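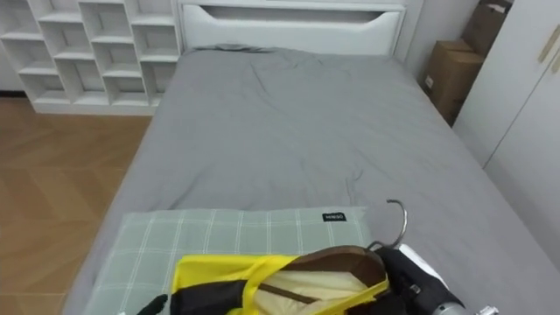

Why does a hanger have shoulders when it doesn't have arms, Usha Unnithan wanted to know. It is a good question, and it came in at bedtime, which is when all the good questions come in.

A hanger has shoulders because you do. Your shirt was cut and sewn to sit on a person, and the part of a person that does most of the work of holding up a shirt is the shoulders. Your arms just go along for the ride. So if you want to fool a shirt into thinking it's still being worn, all you need is a pair of fake shoulders and a hook where the head would be. Shirts are not very bright. They fall for it every time.

What happens to a shirt with no shoulders in it?

You know this already, because you have a floor. A shirt on the floor has no idea what shape it's supposed to be. It folds wherever it likes, and if you leave it there long enough under a heavy book or a medium-sized cat, the folds stay put. That is a wrinkle.

Cloth is made of threads, and threads are made of tiny hairs called fibers. When cloth is bent and squashed, the fibers bend too. In cotton, water helps them slide around and settle into new positions. As the water dries up, they get stuck there, like kids who freeze when the music stops. If the shirt was crumpled when it dried, you get a crumpled shirt. If it was hanging straight, gravity pulled on it the whole time, for free, and you get a shirt your grandmother won't comment on.

Why not just use a nail?

People did. Pegs and nails held up coats for a very long time, and plenty of front halls still have them. The trouble is that a peg holds the whole coat up by one little spot. All the weight pulls on that spot, and after a winter of it the coat grows a bump at the back of the neck, like a very small camel.

A hanger spreads the weight along two slopes. Each bit of cloth carries a little of the load, and no bit has to be a hero. A heavy coat likes a thick hanger for the same reason you like a backpack with wide straps. Try carrying your school books with a piece of string over each shoulder and you'll see what the coat has been putting up with.

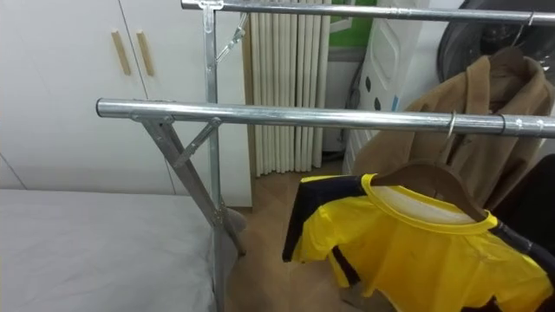
The hook is the clever end. It's open on one side so it can go over a bar without anybody having to thread it on like a bead. On many hangers it also turns, so you can face the shirt whichever way you want. And it sits in the middle, which matters more than you'd think. If you slide a shirt on so that most of it hangs off one side, the hanger tips, the shirt slithers down the slope, and you're back to the floor again.

What about sweaters?

Sweaters are the exception, and they're smug about it. Knitted cloth is made of loops, and loops stretch. Hang up a heavy wet sweater and the water drags the loops down, so that by morning it may fit a giraffe. Most sweaters would like to lie flat, please, and be left alone.

How to hang up a T-shirt without wrecking the neck

Don't shove the hanger down through the collar. Go in from the bottom, the same way you do, and let the hook pop out at the top. Then do one button if there are buttons. Give the whole thing a shake and tell whoever is listening that you have cleaned your room.

COMMENTS

Ülle Hunt
My son read this and hung up one shirt. The other 19 are where they were.

Murali Shenoy
Can you do socks next? Where do they go

Deepika Pai
I'm 8 and I tried the sweater one and it did get longer. Mom is not happy but it was science.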